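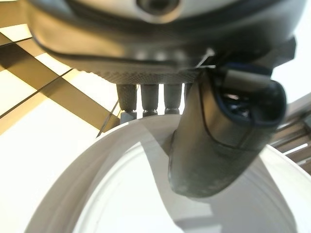

Dishes and Dishwasher: Frequently Asked Questions

Last updated: March

These are the questions tenants send us most often about the shared kitchens at Henwood. If yours is missing, write to the house office and Sarmīte Pētersons will answer it.

Do I have to rinse bowls before they go in?

No. Scrape them into the food waste bin and load them. Oatmeal and egg are the exceptions, and a bowl that held either one should get a quick wipe with the brush first. Please don't leave bowls to soak in the sink overnight. Other people need the sink at breakfast.

Where do bowls go?

Bowls go on the top rack, tilted, with the open side facing down and toward the middle. If the top rack is full, the deep ones can go at the back of the bottom rack. Don't nest them. Two bowls stacked together both come out dirty and have to be run again.

Can pots and pans go in?

Stainless steel can. Nonstick, cast iron and anything with a wooden handle should be washed by hand and dried right away. The big stockpot on the second floor doesn't fit and never has – wash it in the left sink.

We use cookie files to remember your settings on this site. By continuing to browse you accept our cookie policy.

Which detergent should I use?

The Plidora tablets under the sink. One tablet is enough for a full load. Put it in the compartment in the door and close the lid. Tablets thrown loose into the bottom of the machine dissolve during the pre-wash and are wasted. Never use hand dish soap in the machine, even a small amount. It foams over, and the foam gets under the flooring.

Which program do I pick?

Normal, for nearly everything. It takes 2 hours and washes at 66 degrees Celsius. The Quick program is fine for glasses and cups that were used for water or coffee, but it leaves grease on dinner plates. 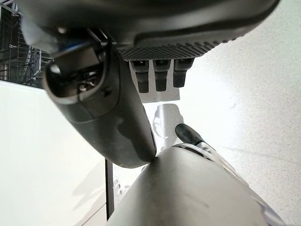 When should the machine be run?

Run it when it's full, or at 9 p.m. if it's at least half full. Whoever puts in the last item starts it. In the past we had a rota, and it mostly produced notes taped to the door.

Who empties it?

The first person in the kitchen who finds it clean. Flip the magnet from "clean" to "dirty" when you're done. Empty the bottom rack first so that water sitting on top of the cups doesn't drip on dry plates.

How should plates be loaded? 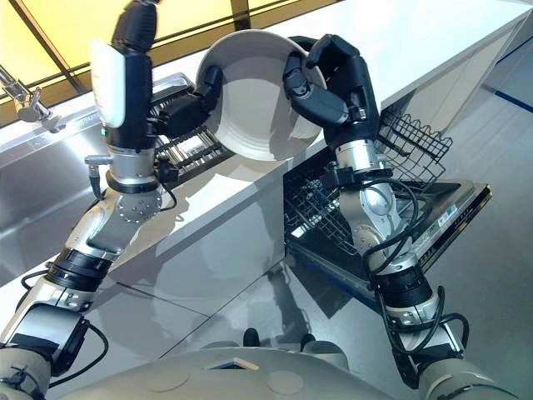
Dinner plates go on the bottom rack, one per slot, all facing the same way. Open the door fully and pull the rack out before you start. Hold a large plate by the rim on both sides, tip it up nearly on its edge over the open dishwasher, and lower it straight down between the prongs. Plates put in at a slant chip against each other, and most of the chipped ones we throw out are white dinner plates. Check that the spray arm still turns before you close the door.

Something broke. What do I do?

Pick up the big pieces, wrap them in newspaper and put them in the general trash, not glass recycling. If anything fell inside the machine, don't run it until the filter has been checked. You won't be charged for a plate or a bowl. We buy them in bulk from Ovness, and there are 56 spare place settings in the basement.

How do I clean the filter?

Take out the bottom rack, turn the filter counterclockwise and lift. Rinse it under warm water, brush off what's left and lock it back in. Eulalia Arancibia does this on Thursday in all the kitchens, but anyone can do it in between if the dishes come out gritty.

The machine stopped partway and won't restart.

Hold the start button down for five seconds. If that doesn't work, close the water valve under the sink and call extension 1770. Leave the door shut until someone has looked at it.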